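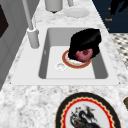 Moving a Rental Counter Online: What We Learned at Borurent

Final report, spring project course

When we picked our company in October, most of us expected to spend the semester designing an app. Borurent rents out tools, trailers and party equipment in Brivholm, and from the outside it looked like a textbook case of a business that needed an app. Six weeks later we had thrown out every screen we had drawn and were happily arguing about what the word "available" means. It was the best part of the course, and most of this report is about how we got there.

The assignment was to follow one small or mid-sized company through a digital change that was already under way, find out where it was stuck, and suggest something the staff could start on without hiring anyone. We had full access to the shop, the booking records for one season and, most of all, to the patience of Benedek Bakos, who runs the place and let us stand behind the counter as long as we carried things when asked. (We carried a lot of things. Tent poles are heavier than you think!)

The starting point

Borurent bought a booking system called Stesto the year before we arrived. The idea was simple: customers reserve online, the counter sees the reservation, the item is ready at pickup. The system does all of that. But when we came in, the staff were still keeping a paper calendar next to the register, and whenever the two disagreed, the calendar won.

Our first instinct was to call this resistance to change, a phrase we had underlined many times in the course reader. We even had it as a heading in our first draft. Then we watched a busy morning at the counter and quietly deleted the heading. A customer wanted a floor sander that Stesto listed as available. It was in the building, yes, but on the bench with a worn belt drum. The calendar had a little pencil cross on it. Stesto had no place for a pencil cross.

So the paper was doing a job that the software had never been asked to do, and the people using it knew exactly what that job was. They just hadn't been in the room when the system was set up. The setup was done by the vendor and an outside bookkeeper over two afternoons, using the inventory list from the accounting records.

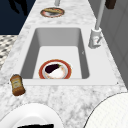
Department of Business and Digital Media, Student Projects

How we worked

We split our time between three kinds of work. The first was plain observation. Two of us at a time stood at the counter during opening hours and wrote down every moment when someone left the screen to find something out: walked to the back, flipped through the calendar, phoned a colleague, shouted. We did this on 23 different shifts, and by the end the staff had started pointing them out to us before we noticed ("That's one for your list!").

The second was the booking records. We were given 586 bookings from the previous season and compared each one with the same dates in the paper calendar, which meant a lot of evenings reading pencil handwriting under a strong lamp. In 293 of them, exactly half, the calendar held something that Stesto didn't. Sometimes it was only a phone number. More often it was a note on the condition of the item, a change of pickup time, or an agreement made over the phone about a late return.

The third was interviews. We talked to everybody who works the counter, to the mechanic, and to customers who agreed to chat while their trailers were being hooked up. Customer interviews were short and often windy, so we dropped the recording plan and took notes by hand. We had prepared a nice long question guide and ended up using just two questions from it: what did you do before you came here today, and was anything different from what you expected?

What we found

The biggest surprise was how well the online booking page was doing. Customers liked it. Several told us they booked late in the evening, after finally deciding to deal with the hedge or the basement, and they were pleased not to have to call during working hours. We had a whole section planned on how to get customers to go digital, and there was no need for it.

The trouble started after the click. An item at Borurent can be out, in, in but dirty, in but waiting for the mechanic, in but missing a part, or promised to a regular who always takes it that week. Stesto knew two of those. The staff kept the rest in the calendar and in their heads, and since new summer workers can't look inside anybody's head, they ended up asking. A lot. One experienced employee told us she couldn't take lunch in July without being called back to the counter.

The mechanic was not in the system at all. He had no login. He got his jobs from sticky notes on the handles of machines, and when he finished a repair he removed the note. That was the signal! If you wanted to know whether a machine was ready, you walked over and looked at the handle. We have come to really admire this method, which works perfectly as long as you're in the same room as the machine.

We also found that the word "available" was used in at least four ways in one building. To the booking page it meant no other reservation. To the counter it meant you could hand it over. To the mechanic it meant repaired, though possibly not cleaned. To the bookkeeper it meant owned and not yet written off. Once we wrote the four meanings on a whiteboard in the break room, people came by all day to add to it, and the conversation that followed taught us more than our entire interview guide.

What we suggested

We presented our ideas to the staff on March 14, 2022, over coffee and a tray of buns, and we kept them small on purpose.

Give the mechanic a login and a tablet on the bench. Stesto already has a status field that can be renamed, and no one had touched it. We proposed five statuses, using the words people already said out loud: Ready, Needs cleaning, On the bench, Missing part, Promised. Only Ready shows up as bookable online.

Keep the paper calendar for one more season. This raised some eyebrows in our class when we presented it, but we stand by it. The calendar is the best list of requirements the company has. Each time somebody reaches for a pencil, the same note goes in the comment field too, and once a month the staff look at which notes keep coming back. If a type of note turns up again and again, it probably deserves its own field.

Let counter staff change the settings. At the time of our project, all changes went through the vendor by email and took days. Two employees have now taken the administrator course, and they've already fixed the pickup times, which had been wrong since the start.

We also suggested a small test. Before the presentation we had tried the five statuses on the power tools only, up to 100 items, for two weeks. We don't want to make big claims from such a short period in a slow part of the year. Still, the trips to the back of the shop became noticeably fewer, and the mechanic told us he'd had his first full morning in ages without anyone asking him if something was done. He then asked if he could add a sixth status. (He could. It is called Ask me.)

What didn't work

Our customer survey was a flop. We put a link on the receipts and got so few answers that we left it out of the analysis. Benedek Bakos had warned us that nobody reads a rental receipt unless something has broken, and he was right.

We also lost two weeks to a comparison of competing systems, with a big table and color coding. It looked wonderful and had very little to do with the problem. If the statuses had been unclear in one system they would have been unclear in all of them. Our supervisor said this early on, and we should have listened sooner.

And we never managed to study the trailers properly. They're booked in a separate module, Jin, that was bought earlier and isn't connected to the rest. Customers who rent both a trailer and a machine get two confirmations with two booking numbers, and they aren't shy about telling you how they feel about it. A group next year could easily fill a project with this alone, and we have left our notes in the course folder.

What we take with us

All of us came into this course thinking of digitalization as something a company buys, installs and then persuades people to use. After a semester at the counter we'd start somewhere else entirely, by asking what the old way was good at. The pencil crosses, the sticky notes and the shouting each held information that somebody needed, and it's so much more fun to design for that than for an empty org chart.

We would also urge future groups to get to the actual workplace in the first week. We waited until week three because we wanted our theory chapter finished, and then had to rewrite most of that chapter anyway.

A huge thank you to everyone at Borurent for their time, their honesty and the loan of a very good hand truck on moving day. The full set of status definitions, the observation form and a blank version of the whiteboard exercise are in the appendix, and other groups are welcome to use them.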